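Volunteers wanted for an eczema study at Banmont

Home > Take part in research > Skin health > The Fineck study

Do you live with eczema on your hands? Have you tried more creams than you can remember, and still find yourself reaching for the cotton gloves every winter? If so, we would love to hear from you!

The skin research team at Banmont is looking for adults to join the Fineck study, which compares two ways of using an everyday moisturising ointment. One group will put it on in small amounts through the day, whenever the skin feels tight or sore. The other will use it twice a day, more thickly, at set times. Both are things that doctors and nurses already suggest to people, and patients often ask us which is better. At the moment we can't give them a very good answer, and we would dearly like to.

Who can take part?

We are hoping to find 71 people altogether, and 52 have joined so far (thank you, all of you -- you have been wonderfully patient with our forms). You may be able to take part if you:

are aged 18 or over
have had eczema on one or both hands for at least 2 years
can travel to our clinic in Plastilstead
are happy to keep a short diary, on paper or on your phone

We are sorry to say that we can't include people who are taking tablets or having injections for their eczema at the moment, or who have changed their steroid cream in the last month. If you're not sure whether this means you, please ask. It is a quick question for us to answer, and we would much prefer that you asked than ruled yourself out.

You are very welcome if your work is hard on your hands. Hairdressers, cooks, cleaners, nurses, mechanics and parents of small babies all know more than we do about what constant washing does to sore skin, and we need that experience in the study.

What will I be asked to do?

There are five visits in all, spread from October to March so that we can see how your skin gets on through the colder months. The first is the longest, as we need to go through your medical history and answer your questions before you sign anything. After that, each visit is much shorter. A nurse will look at your hands, take photographs of them (hands only, never your face) and measure how much water your skin is holding with a small probe that rests on the surface. It doesn't hurt, though one or two people have told us it tickles.

Between visits you will fill in your diary, which asks about itching, sleep and how often you used the ointment. If you miss a day, please don't worry or make something up -- just leave it blank and carry on.

Which group you join is decided by chance, by computer, and neither you nor the nurse can choose.
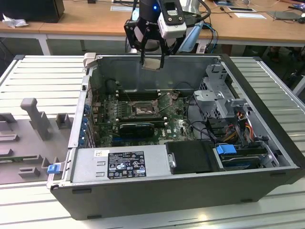

A computer with its side panel off, showing the green motherboard and black graphics card.

Will I be paid?

We can't pay a fee, but we will cover your bus or train fare, or your parking, and all the ointment is provided free of charge by Jatoi. Jatoi has no say in how the study is run or in what we publish. There is always tea, and usually cake.

Your own doctor will be told that you are taking part, if you agree, and you can leave the study whenever you like without giving a reason. Your usual care will carry on just as before.

How do I find out more?

Telephone the Banmont skin research office between 9.30am and 4pm and ask for the Fineck study, or leave a message with your name and a good time to ring you back. You can also pick up a leaflet from the front desk at the Plastilstead clinic. Large print copies are available, and if you would like an interpreter for your first visit, let us know when you call and we will arrange one.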